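# Task planner marks "mug on plate" as done before it happens (Moffat sim, Cestel planner)

**Satish Gounder**

I'm running a tabletop rearrangement task in Moffat. The goal is two predicates: `on(black_mug, red_plate)` and `on(yellow_mug, black_plate)`. The rest of the objects are distractors and should stay put. The planner is Cestel, which gets its symbolic state from a small grounding node I wrote.

On some seeds the planner returns an empty plan for the yellow mug. The log says the predicate is already true in the initial state. It is false in every initial state I generate. Typical layout, with both mugs away from the plates:

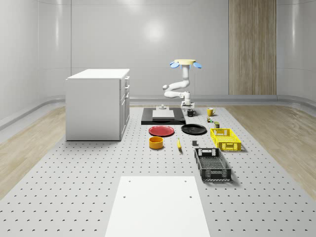 My grounding test takes the axis-aligned bounding box of each object and projects both onto the table. If the boxes overlap and the z gap is under 3 cm, `on` is true. I ran 200 seeds and the wrong result shows up in 80 of them, always for a mug and a plate. Seed 2174 reproduces it every time. Tightening the z gap helps, but then real placements get rejected. What are people using instead?

**Eilidh Guthrie** Your z test compares which surfaces? If it is mug bottom to plate bottom, a mug on the bare table next to a plate gives a gap of zero and passes. Then any overlap in x-y is enough, and boxes with a handle included overlap early. Print both values for seed 2174 before changing anything else.

**Custódio Serrano**

Two separate faults, I think. Eilidh has the first one. Compare the bottom of the upper object with the support surface of the lower one. For a plate, the support surface is the flat part inside the rim, so the top of the bounding box is wrong too. Store a support height per asset, in the asset's own coordinates, and transform it with the pose.

The second is the footprint. The handle stretches the box on one side, so the box center shifts away from the body of the mug. Drop the box and use the body axis:

```
def on(upper, lower):
 dz = upper.bottom_z - lower.support_z
 dxy = norm(upper.axis_xy - lower.center_xy)
 return (abs(dz) < Z_TOL
 and dxy < lower.inner_radius
 and in_contact(upper, lower)
 and not upper.grasped)
```

The contact check does most of the work. Moffat exposes contact pairs per step, and you should require the pair to hold for several consecutive steps. A single step can be a graze during the approach. The `grasped` flag matters for the opposite error, where the predicate flips to true while the mug is still held and Cestel drops the release action.

For regression tests I keep saved states where the answer is known by inspection. You want at least one where every goal predicate is true and the arm is clear of both mugs, along these lines:

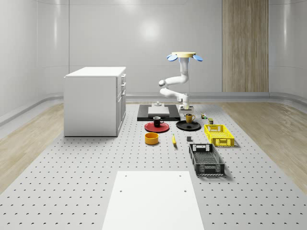

Load it, step the simulator until velocities settle, then run grounding with no planner attached. Both `on` predicates should be true and the plan should be empty. Then shift one mug sideways by the inner radius plus a small margin, put it at table height, and run again. That predicate should go false and the other should not change. If the second one moves as well, you have a frame or indexing problem and no threshold will fix it.

Also check that the object order in your state message is stable. Mine came from a dictionary for a while and I lost most of May to it.

**Skye Jardine**

i just use a learned classifier on rendered crops, works ok. Trained it on Eter data. It has never been great when one object is behind another, so maybe not for this.

**Satish Gounder**

Printed the values as Eilidh suggested. On seed 2174 dz is 0.000 and the overlap is a thin strip on the handle side. Bottom to bottom, as guessed.

I added `support_z` to the plates and switched to the body axis. The false positives are gone on the same 200 seeds. Contact pairs are not in yet - our Moffat build only reports them for the gripper, and I need to change the scene config to get the rest. Leaving this open until that is done.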